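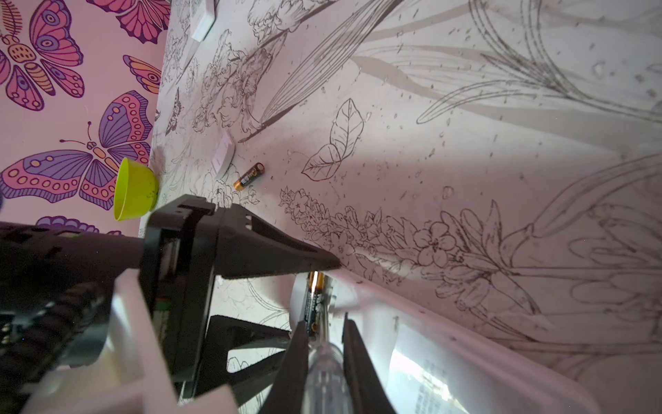

Call for participants: Murkurden Robot Arm Club, autumn group

We are looking for 4 people to join a student project that has made slower progress than its own posters claimed. The project is called Sutimitz. It is meant to teach a robot arm to pick small household things up off a table and put them where they belong. Batteries, little cups, that sort of thing.

What the work is

You will guide the arm by hand through the same short task, over and over, and keep a written log of each try. The group wants 300 usable tries before anyone makes claims about what the arm has learned. Last year's group stopped at 40 and gave a talk anyway. We would like to avoid a repeat.

An AA battery is a fair test of patience. It is small, it rolls, and a grip that looks fine on the screen may still drop it. If you expect a clever machine that tidies your room by Christmas, this will disappoint you.

Who can apply

Any student at Roltport, from any course. You don't need to have written code. You do need to write down failures as carefully as successes, and we will ask about this. People who already doubt that home robots are any use are welcome, and may be more help to us than the keen ones.

What you get

Training on the arm, a key card for the workshop and your name on the report, whatever the report ends up saying. There is no pay and no course credit. Mohamedi, the parts shop, gives members a discount on cables and batteries, though not a large one.

Time

One evening a week, 3 hours, for the whole term. Please don't apply if you can only manage the first few weeks. Most of the tedious work comes after that.

How to apply

Send half a page to the club desk by 18 August 2025. Tell us about something you built or tested that did not work, and how you found out. No CVs, please. Places will be confirmed by the end of August.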